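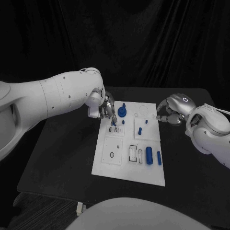
On 6 December 2023, Trerura wrote:

> Had the second letter from the solicitors now. Same wording as the first
> near enough, just a bigger number. They want 3000 to settle and say it
> goes up if we file a defence. The step at our front door is one step. We
> have a bell and a portable ramp behind the till. The claimant says no bell
> when they visited in November. There was a bell. Do I pay or not?
> Also is it true Flenen's got one as well?

Don't pay yet. Please.

Yes Flenen got one, and Marín, and us. Ours came to 2893, no idea how they arrive at that. All four letters have the same paragraph about the doorway, even Marín's, and their door is level with the pavement. So somebody is copying and pasting.

Things to do this week if you can:

- write back and say you've had it, nothing more. Don't argue the step, don't mention the ramp yet
- dig out the recipt for the bell. Fitting date matters more than the price
- check your shop insurance, the legal cover bit. Ours pays for first advice but there's an excess of 200
- measure the door and the step, with a proper tape measure

On the other side of it, I do think the complaint about our loo is fair. Six years we've been meaning to move that basin and a chair can't turn in there. We're getting a quote whatever happens with the claim. If your ramp is the old folding one have a look at teh weight limit, ours was far too low and went in the skip.

Can anyone else who's had a letter send me the reference number off the top, just that, off list is fine. Want to see if they run in order.

Got to open up, more tonight

Etov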